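Über uns

Kolon Greiftechnik ist eine Werkstatt mit angeschlossenem Prüfraum in Nirkitz. Wir bauen, warten und reparieren Greifer für Roboterarme und für handgeführte Aufnahmegeräte. Unsere Kunden sind kleinere Fertigungsbetriebe, zwei Hochschulinstitute und einige Firmen, die Greifbewegungen von Menschenhand aufzeichnen und daraus Robotern das Greifen beibringen. Geschäftsführer ist Sotiris Kouris, die Werkstatt leitet Kyriaki Petridis.

Auf dieser Seite steht, wer wir sind und was wir machen. Der längste Abschnitt handelt von einem Fehler, den wir selbst verursacht haben. Wir werden oft danach gefragt, und wir möchten, dass neue Kunden die Geschichte von uns hören.

Wie es angefangen hat

Sotiris Kouris und Prodromos Triantafyllou haben die Firma in einer ehemaligen Schlosserei gegründet. Am Anfang gab es eine Fräse, eine Standbohrmaschine und einen gebrauchten Roboterarm, an dem vor allem das Handgelenk Spiel hatte. Die ersten Aufträge waren Ersatzteile: Backen, Gelenkhebel, Buchsen, Adapterplatten. Viele Betriebe hatten Greifer im Einsatz, für die der Hersteller nichts mehr lieferte. Wir haben die Teile vermessen und nachgebaut.

Später kamen eigene Greifer dazu. Unsere Baureihe Cuadros ist ein Parallelgreifer mit zwei Fingern, Gelenkhebeln und austauschbaren Kontaktbelägen. Es gibt ihn als Flanschversion für den Roboterarm und als Handversion. Beide haben dieselben Finger, damit sich die Daten aus der Handversion auf den Roboter übertragen lassen. Genau diese Gemeinsamkeit hat bei dem Fehler eine Rolle gespielt.

Was bei uns schiefgegangen ist

Im Dezember meldete sich ein Kunde aus der Glasverarbeitung. An seiner Beladestation, intern heißt die Anlage Urard, hatte ein Roboter mit Cuadros-Greifer ein Werkstück verloren. Das Teil rutschte beim Schwenken aus den Fingern, schlug auf die Schutzumhausung und zerbrach. Die Umhausung war geschlossen, verletzt wurde niemand. Ein Splitter lag allerdings außerhalb, unter dem Bedienpult. Er war durch den Spalt an der Türunterkante gekommen.

Der Kunde schaltete die Anlage ab und rief uns an. Lefteris Politis fuhr noch am selben Nachmittag hin. Er prüfte zuerst das Naheliegende: Luftdruck, Ventil, Schlauch, Ansteuerung. Alles war in Ordnung. Auch die gemessene Greifkraft lag im Sollbereich. In der Steuerung stand keine einzige Fehlermeldung. Aus Sicht des Roboters war das Teil bis zum Ende des Schwenks gegriffen.

Der Fehler lag am Kontaktbelag. Am linken Finger hatte sich die Oberkante des Belags gelöst und war umgeschlagen. Das Werkstück lag dadurch an einer Seite nur noch auf einem schmalen Streifen auf. Im Stillstand hielt das. Bei der Beschleunigung im Schwenk hielt es nicht mehr.

Der Greifer hatte zu diesem Zeitpunkt laut Zähler 3.193 Zyklen seit dem letzten Belagwechsel. In unserer Wartungsanleitung stand damals keine Zyklenzahl. Dort stand der Satz: »Beläge bei sichtbarem Verschleiß austauschen.« Der Kunde hatte sich daran gehalten. Der Schichtführer sah die Finger täglich, von vorn durch die Scheibe, und von vorn sahen die Beläge gut aus. Die Innenseiten waren von dort gar nicht zu sehen.

Was wir übersehen hatten

Wir haben danach alle Beläge aus derselben Lieferung zurückgerufen und untersucht. Es waren 112 Stück, bis auf vier kamen alle zurück. Bei 16 davon war die Klebung an der Oberkante angelöst, zum Teil bei Belägen, die noch kaum gelaufen waren.

Die Ursache war eine Änderung, die wir selbst eingeführt hatten. Für die Handversion hatten wir einen neuen Kleber ausgesucht, der sich leichter wieder entfernen lässt. Bei Handgeräten werden die Beläge oft gewechselt, und der alte Kleber war dafür lästig. Weil beide Versionen dieselben Finger haben, lief die Änderung in der Stückliste automatisch auch in die Flanschversion. Geprüft hatten wir den Kleber nur am Handgerät, bei Handbewegungen und Raumtemperatur. Am Roboter in der Glasverarbeitung waren die Werkstücke deutlich wärmer.

Das hätte bei der Freigabe auffallen müssen. Die Freigabe hatte Sotiris Kouris unterschrieben, das Prüfprotokoll kam von Prodromos Triantafyllou. Beide haben das gegenüber dem Kunden schriftlich so dargestellt. Wir haben die Anlage auf unsere Kosten umgerüstet und den Stillstand über unsere Versicherung abgewickelt. Der Kunde arbeitet weiter mit uns, er hat aber verlangt, dass er jede Stücklistenänderung vorab bekommt. Das bekommen inzwischen alle Kunden.

Die Sache mit dem Türspalt gehörte streng genommen nicht zu unserem Lieferumfang. Leonidas Fragkou, bei uns für Sicherheitsfragen zuständig, hat sie trotzdem mit dem Kunden durchgesprochen. Der Spalt ist heute mit einer Leiste geschlossen. In unseren Angeboten für Anlagen mit splitternden Werkstücken fragen wir seitdem nach den Öffnungen der Umhausung.

Was wir geändert haben

Die Stücklisten für Hand- und Flanschversion sind getrennt. Die Finger sind weiterhin gleich, aber Beläge, Kleber und Schrauben werden einzeln freigegeben. Wer eine Änderung auf die andere Version übertragen will, muss dafür eine eigene Prüfung anlegen.

Beläge an der Flanschversion sind jetzt zusätzlich mechanisch gehalten. Eine schmale Klemmleiste liegt über der Oberkante. Ältere Greifer rüsten wir nach.

In der Wartungsanleitung steht statt »sichtbarer Verschleiß« eine Liste von Befunden. Ein Belag wird ausgetauscht, wenn eine Kante ausfranst oder absteht, wenn sich Fäden oder Klebebandreste lösen, wenn Stücke ausgebrochen sind oder wenn die Fläche so verschmutzt ist, dass sie sich mit einem trockenen Tuch nicht mehr säubern lässt. Ein einzelner Befund genügt. Die Greifkraft ist dabei kein Kriterium, sie sagt über den Zustand des Belags nichts aus.

Die Innenseiten werden bei geöffnetem Greifer und abgeschalteter Anlage angesehen, schräg von oben, über einer hellen und leeren Fläche. Dunkle Beläge vor dunklem Hintergrund haben wir früher selbst falsch beurteilt. Abstehende helle Fäden zum Beispiel fallen vor einer hellen Platte weniger auf als vor dem Belag selbst, deshalb wird der Greifer beim Prüfen einmal gedreht.

Für die Handversion gilt dieselbe Liste. Das war intern umstritten. Lefteris Politis war der Meinung, dass bei einem Handgerät nichts Schlimmes passiert, wenn der Belag rutscht, weil der Mensch nachfasst. Kyriaki Petridis hielt dagegen, dass gerade dieses Nachfassen in den Aufnahmen landet und der Roboter es später mitlernt. Wir haben uns für die strengere Regelung entschieden. Kunden, die Handgeräte im Dauereinsatz haben, beschweren sich gelegentlich über den Verbrauch an Belägen. Wir liefern sie deshalb in der Großpackung zu 60 Stück, mit einem kleinen Nachlass.

Wer bei uns arbeitet

Sotiris Kouris führt die Geschäfte und unterschreibt weiterhin die Freigaben, jetzt zusammen mit einer zweiten Person. Er ist gelernter Werkzeugmacher.

Kyriaki Petridis leitet die Werkstatt. Bei ihr laufen Reparaturannahme, Terminplanung und Ersatzteillager zusammen. Wer einen Greifer einschickt, bekommt den Befund von ihr.

Prodromos Triantafyllou ist für den Prüfraum verantwortlich. Dort stehen zwei Dauerlaufstände, von denen einer seit dem Vorfall beheizt werden kann.

Leonidas Fragkou macht Risikobeurteilungen und Schulungen. Die Schulung zur Belagprüfung dauert einen halben Tag und findet bei uns oder beim Kunden statt.

Lefteris Politis ist im Außendienst. Bei Ausfällen mit Sicherheitsbezug kommt er vorrangig, auch wenn der Greifer nicht von uns stammt.

Einen Fehler melden

Wenn ein Greifer ein Teil verliert, bitten wir um eine Meldung, auch wenn nichts beschädigt wurde. Hilfreich sind die Seriennummer, der Zählerstand und ein Foto der Finger, bevor jemand sie reinigt oder den Belag abzieht. Lose Fäden und Krümel bitte dranlassen. Die Anlage bleibt abgeschaltet, bis die Beläge geprüft sind. Ein Neustart mit verringerter Geschwindigkeit ist kein Ersatz für die Prüfung.

Die Werkstatt ist ab 7:30 Uhr telefonisch erreichbar. Außerhalb der Zeiten läuft ein Anrufbeantworter, den Lefteris Politis abhört. Eingesandte Greifer bitte nicht in Holzwolle verpacken, sie setzt sich in die Gelenke.

Die Befundliste für Kontaktbeläge schicken wir auf Anfrage zu, auch an Betriebe, die Greifer anderer Hersteller einsetzen. Sie umfasst zwei Seiten und darf kopiert werden.

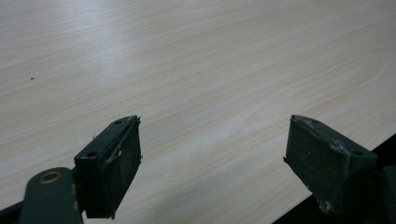 Greiferfinger mit abgenutzten Kontaktbelägen, am linken Finger ein loser heller Faden oder Klebestreifen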